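分类：工作笔记 / 木工与字模

2020年7月29日

今天主要处理招牌字的间距和上油试验。Hostanero 那块门头板还没定稿，Rosaire Marchand 早上来电话，说店主嫌字太挤，远看糊成一片。我把上周的纸样重新贴到墙上，退到门口看，确实挤，尤其是 R 和 A 之间。

一、间距

原来是按字的外框等距排的，字框之间统一留 22 毫米。这样排出来直边字母挨着直边字母就紧，圆边挨着圆边就松。下午改成凭眼睛调：先定首尾两个字，再定中间，最后补其余的。H 后面放宽一点，O 两侧收一点，T 和 A 之间收得最多。调完用铅笔在纸样下沿画记号，没有再量数字。

Ravinder 认为应该把每个间距记下来，下次做同样字体可以直接用。我同意一半。字号一变，板子一长，比例就不对了，记下来只能当参考。最后还是记了，写在纸样背面。

二、下料

板材用的是 Tolitz 送来的那批椴木，存了四个月，含水率已经稳定，表面有两处矿物线，避开就行。线锯换了新锯条，切内弯的时候还是会往外偏，老问题。偏的方向跟进料快慢有关，慢下来就好，但慢了又容易焦边。S 切坏一个，重切。

E 的三道横里，中间那道按图纸是等长的，看着反而显长，削短了一点。图纸我没改，Rosaire 那边存的是旧版，要记得告诉他。

三、打磨

90 目只用在背面和外轮廓，正面从细一档的砂纸开始，免得留横纹。内角用砂纸包薄木片，手工走。电动的三角磨头进不去 M 的夹角，硬塞会把尖角磨圆。M 的那个尖角如果圆了，整排字看起来都软。

粉尘比预想的多，吸尘软管接口松了，用胶带缠了一圈。Harms 的接头下次订货时一起买。

四、上色试验

试了三种水性漆：浅粉、浅蓝、炭黑。

浅粉遮盖力差，两遍还能透出木纹，第三遍才匀。浅蓝两遍够了。炭黑一遍就能盖住，但刷痕明显，要稀释后薄涂。端面吸漆厉害，三种都一样，先封一遍底再上色会好很多。

另外试了 Mamau 的硬蜡油，直接上在裸木上，颜色略微发黄，手感好，不过招牌挂在室外，撑不住，留给室内的小件用。

五、配色摆放

店主想看几种颜色混排的效果，门头之外还要做一套室内用的散件，除了字母还有简单的图形。底色先定棕灰，浅色放上去清楚，炭黑也不会陷进去。我倾向于每种颜色都既有字母又有图形，店主倾向于图形一律深色，没谈拢。先不定。 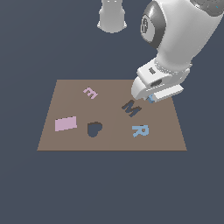

六、固定方式

门头字不打算用胶直接粘。背面预埋螺杆，穿过底板，后面上螺母，字和底板之间垫短套管，留一道缝让水流走。螺杆孔用纸模板定位，模板和间距纸样合成一张，省得两次对位对不准。

细笔画的字只能放两根螺杆，比如 E 的横不够宽，孔要打在竖画上。E 受风时横画那一侧会不会颤，没把握，先装一个挂在后院墙上看几天。

七、报价和工期

Rosaire 报给对方的是 2,000，含安装，不含底板。照现在的进度材料没有超，工时超了，主要花在打磨内角和返工那个 S 上。底板另算，等对方确认厚度再报。

工期原来说八月初交，颜色没定就没法封面漆，已经请 Rosaire 去跟店主讲清楚。

待办：
- 通知 Rosaire 更新 E 的图纸
- 补切 S，检查剩下的椴木够不够再出 4 个备用字
- 封底漆再做一组端面对比
- 软管接头
- Ravinder 借走的那把小刨子要回来，刃口该磨了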